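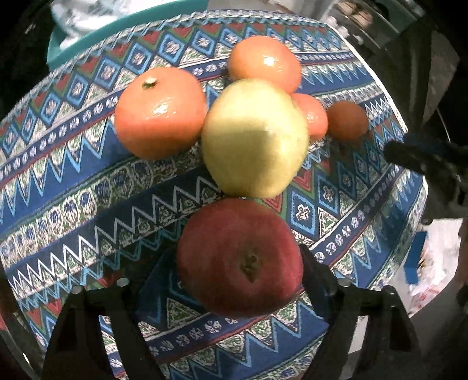 Photo: Gukside Home Pages

Looking after printed tablecloths

A patterned cotton cloth will last for years if it is washed gently and dried flat or on a line. Most of the damage we get asked about at Gukside comes from hot washes, stains left overnight and hems that were never mended.

Before the first wash

Check the label, then test the dye. Wet a corner, press it between two sheets of white kitchen paper and leave it for 4 minutes. If colour comes off on the paper, wash the cloth on its own in cold water until the water stays clear. Reds and deep blues are the usual culprits, and a red border next to a white band is where you will see any bleeding first.

New cotton shrinks. Buy a cloth for a round table with a drop at least 6 cm longer than you want, and wash it before you take up the hem.

Everyday washing

Shake the cloth outdoors first. Crumbs and bits of peel turn to paste in the drum. Wash at 30 degrees with a liquid detergent for colours and a slow spin. Leave out fabric softener, which builds up in the weave and makes the next spill harder to shift.

Don't pack the machine. A large cloth needs room to move or it comes out with hard creases along the folds, and on a printed cloth those creases wear pale.

Stains

Fruit juice: blot with a dry cloth, then pour cold water through the back of the stain. If a mark is left, dab on a little white vinegar, wait ten minutes and rinse.

Candle wax: let it set, lift off what you can with a blunt knife, then iron through brown paper on a low heat. Change the paper often.

Oil or butter: rub in a drop of washing-up liquid before the cloth gets wet. Wash as usual and check before drying, as heat will fix whatever is left.

Tea: cold water straight away. Old tea marks need a soak of several hours in oxygen bleach - check that the label allows it. 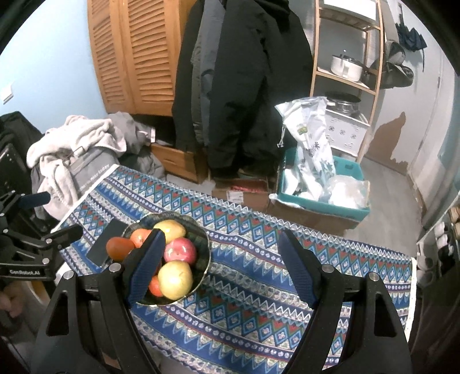
Bowls, vases and hot dishes

Metal and unglazed pottery can leave rings on cotton. Put a circle of felt under the foot of anything that stays on the table all week. Turn fruit over every couple of days and take out anything soft before it leaks.

Hot dishes need a proper mat. A folded tea towel is too thin for anything straight from the oven.

Hems

Trim loose threads with scissors and never pull them. A scalloped edge that has started to fray can be caught with a narrow zigzag stitch in matching thread, or blanket stitch if you sew by hand. Do it before the next wash.

Storing

Roll cloths round a cardboard tube, printed side out, and keep them out of the sun. We use postal tubes. If you have to fold, refold along different lines every February or so.

Page last checked August 10, 2026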